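About Jaswood

Jaswood is a small home-sorting school and service. We teach people to lay a table, clear a floor and find a place for the cables, and when they would prefer not to learn, we come round and do it with them. The business has been going long enough to have outgrown one van and two logos, and it has a very strong opinion about the drawer next to the cooker.

The name came from the first street we worked in, a cul-de-sac with a sign that had lost its last word. We liked it, the printer had already started, and it has stayed on the door ever since.

How we began

Lena Wieczorek started Jaswood after fourteen years of fitting out rented flats for other people. Her job was to turn an empty room into a place where someone could eat a meal by seven in the evening, and she got good at it. Then she went home to her own kitchen, where the forks lived in a jug and the tape measure lived wherever it had last been shouted at.

She ran the first class at her own table in Kisbridge. There were 2 pupils and one of them was her brother-in-law, who had come about the boiler. They spent an afternoon on plates, cutlery and the question of where a cup should go when there is no room for it. The other pupil booked again and brought her mother.

We moved to Sarkstead when the Kisbridge landlord wanted the place back. The practice rooms are up one flight of stairs, above a shop that sells blinds. Turn left at the top. Turning right takes you into the blinds people's stockroom, and they are tired of being polite about it.

What we do

Most of our work falls under the heading of tables, floors and the places things are supposed to go at night.

Tables come first. A dining table in an ordinary house is a desk, a toolbox and a sorting office that gets interrupted by dinner. We teach a plain everyday setting: plate, fork on one side, the rest on the other, cup within reach. (If you want the swan napkins, there is a very good woman in Kisbridge and we will give you her number.) We also teach what to do with everything that was on the table before, which takes up most of the lesson.

Floors come second. Bags breed on floors. So do leads, and every household owns at least one lead that fits nothing and cannot be thrown away. We have a method for these involving a shoebox, a label and a deadline, and it works on most people under sixty and hardly anyone over.

Storage comes last, on purpose. People arrive wanting to buy shelves. We make them wait until they know what the shelves are for, and about half of them go off the idea. The shelf shops of Sarkstead do not send us a card at Christmas.
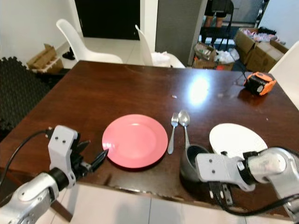
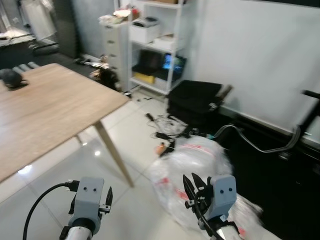
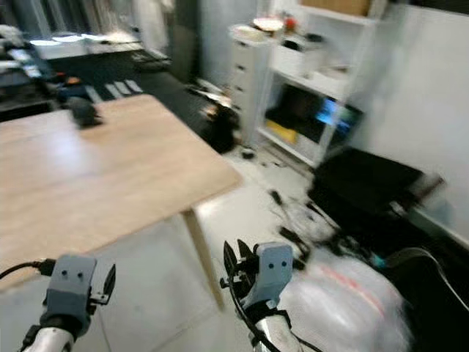
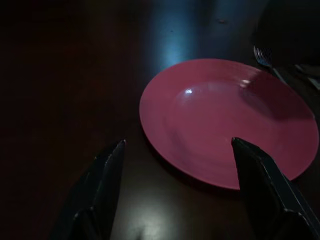 At the Sarkstead practice rooms: the pink plate is in the first and last pictures, the drawers and shelving in the middle two.

The rooms

We are asked now and then why the practice rooms don't look tidier. They are for practising in. A show kitchen with three lemons in a bowl teaches you how to own three lemons. Our pupils work with plastic chairs, carrier bags and whatever turned up in the last clear-out, and the plates are ordinary plates, in pink or white. There has been a campaign for matching ones. It is in its third year.

The floor is tiled and pale and shows everything. We regard this as a teaching aid. Please wear shoes with some grip and bring indoor socks if you are staying for the storage session, when there is a fair amount of kneeling.

The drawers are labelled on the inside, which annoys visitors for the first ten minutes. Lena's view is that a label on the front tells everybody else where your things are, and a label on the inside tells you whether you have put them back. The rest of us have stopped arguing, mainly because the labels are already stuck.

Who comes to us

People who have just moved. People who have just been left in charge of a parent's house and have found the parent's carrier bags. Students leaving home, generally sent by somebody. Couples, who are welcome, although we do sit them at separate tables for the first hour.

We also run a short course for the Nazari guest house, whose breakfast staff come to us each July before the busy weeks. They are faster than we are at laying up and considerably slower at clearing away, and have said much the same of us.

What it costs and what you get

A morning class is small and includes tea. You go home with a laminated place setting, the shoebox and an invitation to come back when it has all gone wrong, which is free within the first two months. House visits are priced by the room after a chat on the telephone. We count a hallway as a room. We have seen the hallways.

Our handbook, Where Does This Live?, runs to up to 900 words depending on which printing you have. The long version has a section on batteries.

Things we won't do

We won't throw away anything you haven't agreed to, fold your fitted sheets while you watch, or take sides about the dishwasher. We don't do lofts. We did one loft.

Finding us

Jaswood is in Sarkstead, two minutes from the bus stop outside the library. The bell sticks, so press it from slightly below. If you get no answer, we are probably putting chairs back and will be down shortly. Deliveries should be left with the blinds shop and not on the stairs, where they become somebody's exercise.

For bookings, ring in the morning and ask for Lena. For complaints about the matching plates, the book is on the shelf by the kettle, under M.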